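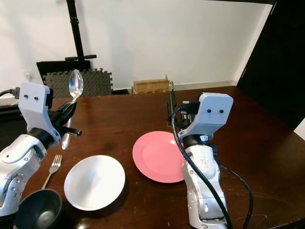

Condition check, handling collection, Karam House local history room. Carried out in November by Lina Hamdan. The handling collection is the material visitors are allowed to pick up, and it is checked separately from the cased objects. Most of it is domestic. Metal tableware shows fingermarks first, and a polished spoon bowl that reflects the wall behind it is easy to check under an ordinary lamp. Stone and horn need more time. Items marked "hold" stay off the tables until the comment is cleared.

1. Butter churn, plunge type, from Semura farm
Lid seated: yes
Hoops tight: no, lowest hoop slides
Result: hold
Comment: Staves have shrunk over the summer. Do not knock the hoop down with a mallet, the wood is split at the foot. Move away from the radiator first and look again in two weeks.

2. Peat spade, iron blade, ash handle
Blade edge guarded: yes
Handle sound: yes
Active rust: small patch near the socket
Result: pass
Comment: Patch is the same size as on the last sheet. The guard is a strip of old hose and could do with replacing.

3. Stone net sinkers, box of 8
All present: yes
Labels legible: six of 8
Result: pass
Comment: The two faded labels should read Grirnia shore, north end. The register entry is number 208. Ink only, no tape.

4. Horn spoons, tray 2
Insect damage: none found
Splits: one, old, stable
Result: pass
Comment: Keep out of the window. Visitors have been leaving the tray on the sill.

5. Cheese press with stone weight
Screw turns freely: yes
Weight secured: no
Result: hold
Comment: Rope is frayed where it goes through the iron ring. The weight can be shown on the floor but must not be hung. New rope requested from Honance.

6. Cruisie lamp
Hook sound: yes
Residue: dry, no smell
Result: pass
Comment: Number 264 on the tag, 246 in the register. The tag is right - register to be corrected in pencil.

Next check: before the Easter school visits. Items 1 and 5 to be looked at sooner.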